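Rowbotham Brush Snare, 14 inch
Made by Roka Drums

Home > Drums > Snares > Rowbotham Brush Snare

In stock. Usually sent out by Friday if ordered before noon on Wednesday.

We have sold a fair few snares from this shop and there aren't many that get taken off the wall and played as often as the Rowbotham. It was built with brush players in mind, and you hear it with the very first sweep: a long, soft, papery hiss that sits under a double bass and a piano without getting in their way. Pick up a pair of sticks and it wakes up nicely too, with a dry crack that stops just where you want it to.

The shell is maple, fairly thin, with rings top and bottom to keep it true. Roka cut the edges a touch rounder than most makers do, and that gives you more wood in the note and less ping. It tunes low beautifully (we keep ours lower than we probably should!) and it doesn't choke when you take it up for a busier tune.

The head

Each drum comes with a coated head, picked for its rough surface. Brushes need something to bite on, and a smooth head will give you next to nothing. The coating wears in over the first few weeks and the sweep gets a little darker as it does. Plenty of players like it best at that stage. When the middle goes shiny it's time for a new one, and any 14 inch coated head will fit.

The strainer

It's the Vutgate strainer, the same one Roka put on their bigger drums, and it's a joy. The lever moves quietly enough to use in the middle of a ballad, and the fine tuning knob can be turned with one finger while the other hand keeps time. Snare wires are 20 strand steel, held with cord. There is a spare length of cord in the bag.

Looking after it

Wipe the hoops down after a gig, slacken the wires if it's going to be put away for a while, and keep it out of the boot of the car in June. A drop of light oil on the tension rods once a year is plenty. The satin finish only wants a soft dry cloth, so please don't use furniture polish on it.
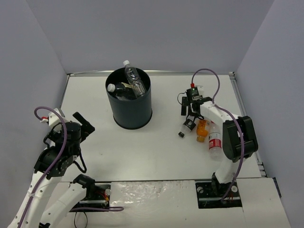 Details

Size: 14 x 5 inches
Shell: maple, with maple rings
Hoops: steel, 2.3 mm
Lugs: eight, tube style
Strainer: Vutgate, side lever
Finish: Natural Satin or Brikadwood (a deep reddish brown)
In the box: drum, padded bag, drum key, spare cord
Price: £388 including VAT
Deposit to reserve the next batch: £64

Roka made 200 of these in the first run, all in Natural Satin. The Brikadwood finish came with the second run and costs the same.

Does it work for anything besides jazz?

Very much so. We've had it out with a folk trio, a theatre pit band and a rather loud soul group, and the soul group was the surprise. Put a bit of felt on the head, tune it right down and you get that fat, short backbeat straight away. For heavy rock you may want something deeper, and we're happy to suggest one.

Can I try it first?

Please do. There's one set up in the back room with a ride, hats and a small bass drum, and brushes in three weights to play it with. Bring your own if you have a favourite pair. Ring ahead on Saturdays, when the room is often taken up with lessons until two.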